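Food Waste and Prep Habits in a Shared Kitchen
Project report, Tokasden house group
Homa Talebi
April 1, 2024

Our question was pretty simple. How much of a green pepper gets thrown out when students cook at home, and does the way you cut it change that? Peppers because they're cheap and everybody in the house buys them. 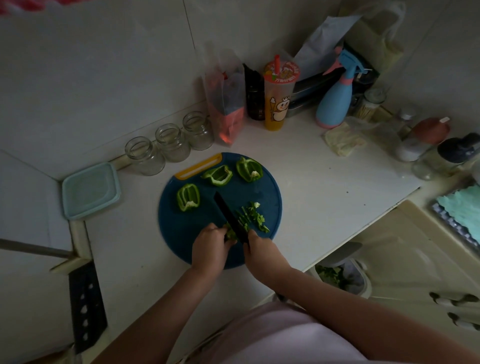 Reading time: 2 min

Method. Peppers cut into sections first, then each section into small pieces, all on the same round blue board. Scraps (stem, seeds, pith) went on the kitchen scale after every session. Total for the whole project was 37 peppers. No special tools, just the knives we already had. We wrote down the method used and the scrap weight, nothing else. Should of written down the size of the peppers too, see problems.

Two methods. "Core first" – seeds and pith pulled out by hand before any slicing. "Core last" – open it up, cut the sections, trim the white parts as you get to them.

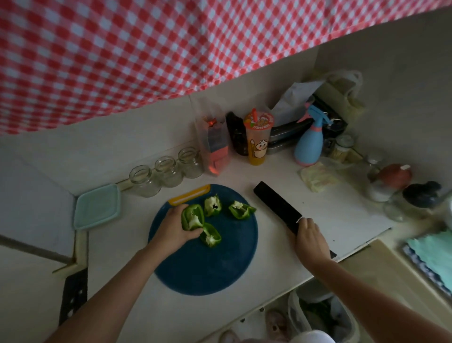 Green pepper sections on the board, seeds and pith still in.

Results. Core first gave 331 grams of scraps. Core last gave 162. Big gap, bigger than we expected. Most of it is good flesh that comes off with the stem when you pull hard. Core last is slower though, and seeds get everywhere. Two people in the group said they wouldn't bother on a weeknight, which is fair and probably matters more than the grams.

We also did a short survey in the building. 59 answers. Most people said they toss the top of the pepper without thinking about it. A few freeze the ends for soup. One person eats the seeds.

Problems. The corner of the counter is small and the jars stay at the back, so there's one spot to work in and one person cutting at a time.
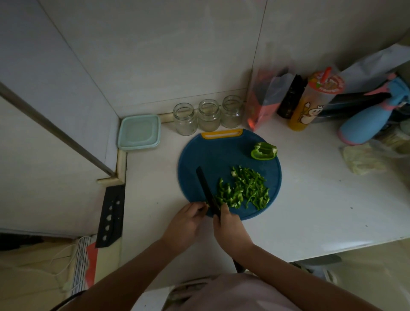 That made sessions run long and people got sloppy toward the end, you can see it in the later weights. Also the groups weren't even – 20 peppers core first, 17 core last – so totals aren't a totally fair comparison. Per pepper it's still 16.6 grams against 9.5.

Next time: weigh the whole pepper first, try red ones, same person cutting for both methods. Would like to run it again in August when peppers are cheaper. Raw numbers are in the apendix, survey questions after that.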